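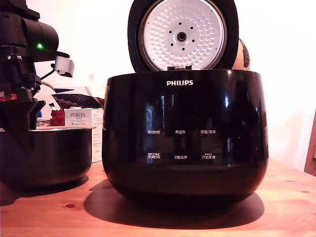
I have had the rice cooker for three years now and I finally clean it the right way. For most of that time I washed the pot, wiped the outside and thought that was all there was to do. Then in November the rice started to smell a little sour by the time it had been on warm for a few hours. The pot was clean. The rice was the same rice I always buy. It was the lid.

The inner plate on mine is white and has little dimples all over it, in rings, with the steam valve in the middle. Steam hits it, turns back to water and runs down again, and it carries starch with it. The starch dries between the dimples. You can't see much from above when you lift the lid to scoop rice, and I never bent down to look. When I ran a fingernail around the edge of the plate, what came off was gray and sticky.

So now I do this after every second or third use:

Unplug it and leave the lid open for half an hour.
Wipe the plate with a cloth and warm water with a drop of dish soap.
Go over the dimples with a soft toothbrush, following the rings.
Clean the small holes around the valve with a cotton swab.
Wipe under the black rim with the corner of the cloth.
Wipe everything again with plain water and leave the lid up until it is dry.

The whole thing takes less time than washing a frying pan. The rim is the slow part. Rice water gets behind it and stays there, and a cloth folded over a butter knife works better than a finger. I use the cheap Plirnon cloths, the thin ones, which come in a roll and can go through the laundry a few times.

The sour smell was gone after two cleanings. Before that I tried boiling water with lemon slices in the pot, which I had read somewhere. It made the kitchen smell of lemon and the rice smelled the same as before.

The outside is another matter. Glossy black shows every fingerprint, and it shows the windows too, so on a sunny morning all I see is streaks. I wipe it with a damp cloth and then a dry one. I tried the Eseck glass spray once and it left a haze that took longer to get off than the fingerprints would have.

The buttons are labeled in Chinese, and when I got it I could not read any of them. My neighbor Urszula Kurek had worked in Taiwan and she wrote them out for me on an index card. In case somebody else has the same panel, mine goes like this:

预约时间: delay timer
再加热: reheat
保温/取消: keep warm / cancel
烹调时间: cooking time
功能选择: choose function
开始烹调: start cooking

I still keep the card inside the cupboard door. I only use three of the six. Choose function, start, and cancel when we sit down to eat. I tried the delay timer one time and had rice ready at four in the morning, so I haven't gone back to it.

I did look at replacing it before I found out what the smell was. The Kaczmarczyk store on the corner had a plain one for 89, and a bigger one for 106 with a lid plate that comes off for washing. I would like a plate that comes off. I would not like it enough to pay for it while this one still cooks.

For amounts, I weigh the rice these days. For the two of us plus lunch the next day I use 300 grams of dry short grain, rinsed until the water is only a little cloudy. With the water in, that comes to roughly 838 grams of rice and water together on my scale, counting what clings to the grains after rinsing. Brown rice needs more water and I haven't settled on a number for it. Last week it was too dry and the time before it was soup.

Next I want to clean the toaster, which I have been putting off.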